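Workshop notebook, Elldale
July 23, 2022
Entered by Bríd Lenihan. Copy to Liam Hennessy and Wanpen Thaweesak.

Subject: seasoning of the ash and birch, and the moisture readings for the small stove.
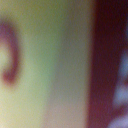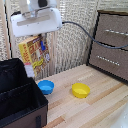
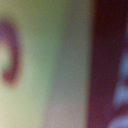 The ash in the north bay was restacked this morning, bark side up, with a hand's width left between the rows. Seven logs were split and read on the fresh face, not on the ends. The highest reading was 41 per cent and came from the bottom row, where the ground sheet had folded and was holding rain. The sheet has been pulled flat and pallets put under that row.

The birch is further on. Mr Hennessy considers it fit to burn by the end of September. I would prefer to see a second set of readings first, taken from the same rows, and have asked that none be moved indoors before then.

Total weight in store, all bays: 2,436 kg. The earlier sheet gave a lower figure as it left out the Rafferty delivery, which had been entered under kindling. Corrected in the store book.

Small stove (Irno). The door rope has gone flat along the hinge side and a strip of paper can be drawn out with the door shut. New rope to be ordered, with cement. The baffle was lifted out, brushed and put back. No cracks found. The stove is not to be lit until the rope is fitted.

Ms Thaweesak asked whether the 400 g test pieces should be oven dried again as a check on the meter. Agreed. Weigh before, weigh at intervals, stop when two weights match. Record the species on each piece in pencil; the ink ran last time.

Outstanding: the sweep's certificate for the main flue, still with Getsemaní Gallegos. Key to the north bay to be returned to the hook. Sinéad Moriarty has the spare meter pins.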